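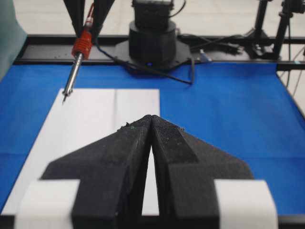 Clotilde Bouvier on two years in the council chamber at Bivwood

By Lucienne Coste

Clotilde Bouvier had already put the kettle on when I arrived, and she had a pile of papers under one arm. She asked if I minded that she finished one email first. It was to a man on Rey Street who wants to know why the culvert near his driveway has not been cleaned. "He has written four times," she said. "He is right, you know. It should be cleaned."

She is in the second year of her first term as councillor for the east ward of Bivwood. Before that she worked in the payroll office of a dairy, and she had never been to a council meeting until the evening when the bus to Plerkovden was on the agenda. That bus is the reason she ran, and it is still the subject to which she comes back, whatever I ask her.

"I took this bus for nine years," she said. "I knew the driver, I knew which seat had the broken spring. Then one day there is a paper taped on the pole, and it says the service is under review. I did not know what a review was. I thought maybe they would paint the bus."

The review proposed to end the evening trips and keep only the morning ones. Bouvier went to the meeting with a neighbour. They sat at the back and were told, politely, that the time for public questions had passed. It was at the start of the agenda and they had come for seven o'clock, as the notice said, when the questions had been moved to half past six.

"I was not angry with the people at the table," she said. "They looked tired. But I thought, if I had come from a late shift I would never have had a chance. So the first thing I asked for, after I was elected, was to put the questions back at seven. It took five months! For a half hour on a clock."

I asked her what took five months. She laughed and began to draw with her finger on the table. A change to the meeting procedure needs a notice of motion, and the motion has to be read at one meeting and voted on at a later one. The first vote was postponed because of snow. At the second, a colleague proposed a quarter to seven as a compromise, and this amendment had to be discussed too.

"I voted against the quarter to seven," she said. "Some people told me I was stubborn. Maybe. But on the notice it had always said seven, and people read the notice."

The evening bus

The evening trips were saved, at least for now. Council agreed last February to pay its share of the route for 2 more years, together with Plerkovden, and the town will look at the ridership again at the end of that time. Bouvier is careful when she speaks of it. She does not call it a victory, and she corrected me when I did.

"We bought time," she said. "The other councillors who voted yes, some of them did it with doubts, and I respect that. The cost is real. If the bus goes around with three people inside, I cannot stand up and say it is full."

What she wants is for the timetable to match the shifts at the hospital and at the food warehouse. At present the last bus leaves Plerkovden at 9:40, and the late shift at the warehouse ends at ten. She has brought this up with the transit manager more than once. The answer is that a later departure would put the driver over his hours, and a second driver would have to be hired.

"So everybody has a good reason," she said. "The manager has a good reason, the driver has a contract, the warehouse says its hours are its hours. And the woman who finishes at ten takes a taxi, or her brother comes for her. I talk about her often in the chamber. I think they are a little bored of her."

Does this woman exist? "Of course she exists. She does not want her name in the newspaper."

A petition in a shoebox

During the campaign for the bus, residents of the east ward collected signatures on paper. There were 200 of them in the end, and they were delivered to the town office in a shoebox. The clerk's office accepted the box but explained that a petition must have the full wording of the request at the top of each sheet. Some of the sheets had only the word "BUS".

"I learned a lot from that box," Bouvier said. "The people who signed knew very well what they signed. But the rule is there so that nobody can collect names for one thing and use them for another, and this I understand. Now when a resident comes to me with a petition idea, I print the first page for them. It is the most useful thing I do, maybe."

She also keeps hours on Saturday mornings in the back room of the library. She began this in her first month, and at the start hardly anyone came. She brought her knitting. Now there are mornings when people wait on the chairs in the corridor, and the questions are often not about anything that a council can decide. They ask about a pension letter, a school transfer, a landlord who will not fix the heat.

"I have a list of phone numbers, and I sit with them while they call," she said. "A colleague told me this is not the work of a councillor. I said, then whose work is it? He did not have a bad answer, to be fair. He said if we do it, then the province thinks it is done. I have thought about that many times since."

The Trarelis land

The other file that takes her evenings is the Trarelis land, the large empty property between the rail line and the arena. The town took it over for unpaid taxes several years ago. There have been many ideas for it: a seniors' residence, a parking lot for the arena, a business park. At present it is mostly grass, and people walk their dogs on it without permission and without any trouble.

A developer has proposed 200 homes. The plan would go to council in the autumn, after a traffic study and a public meeting. Bouvier has not said how she will vote, and she did not say it to me either, although I tried from more than one side.

"I want the homes," she said. "My own daughter cannot find an apartment here. But I want to know where the water goes. All this land is lower than the arena, and the arena parking already floods in the spring. If we put roofs and driveways there, the water will not stay to be nice to us."

She has asked for the drainage report to be published in full before the public meeting. The first answer was that a summary would be enough for the public. She did not agree, and the report will now be on the town website and on paper at the library counter.

"People say the public will not read it. I did not finish university and I read it. It is long, and there are pages with only numbers, but there is a map on page eleven that anyone can understand. You see the blue, and you see your house."

On being new

I asked her if the other councillors had been kind to her. She took some time before she replied. Two of them were, she said, from the first day. One showed her how to read the budget, column after column, on a Sunday afternoon. Others waited to see what she would be like.

"My English was a problem in my own head more than in theirs," she said. She came to Bivwood as an adult and speaks French at home. "At my first meeting I wrote every sentence before I said it. Then someone asked me a question that was not in my notes and I was silent – it felt like one hour. It is on the recording. It is maybe six seconds."

She still writes her remarks by hand, in a green notebook, but now she only notes the first words of each point. When she is nervous she speaks more slowly, and she thinks this has been good for her. Residents have told her she is the only one they can follow without the subtitles.

About a second term she is not decided. Her husband would like to travel while his knees are good. The pay of a councillor in a town this size covers the gas and the phone, as she puts it, and she has gone back to part-time payroll work three mornings a week. She says that younger people with children could not do it in this way, and that the council should talk openly about child care during meetings, even if it is not a popular line in a budget.

"We sit there and we say we want young families at the table," she said. "Then we meet at seven, when the children go to bed. And yes, I know, I am the one who wanted seven."

Before I left she checked her phone. The man from Rey Street had answered already. He thanked her and asked if she knew which day the crew would come, and she sat down again to write to public works.

Clotilde Bouvier's Saturday hours are from nine to eleven in the back room of the Bivwood library. The date of the public meeting on the Trarelis land will be posted at the town office and at the arena.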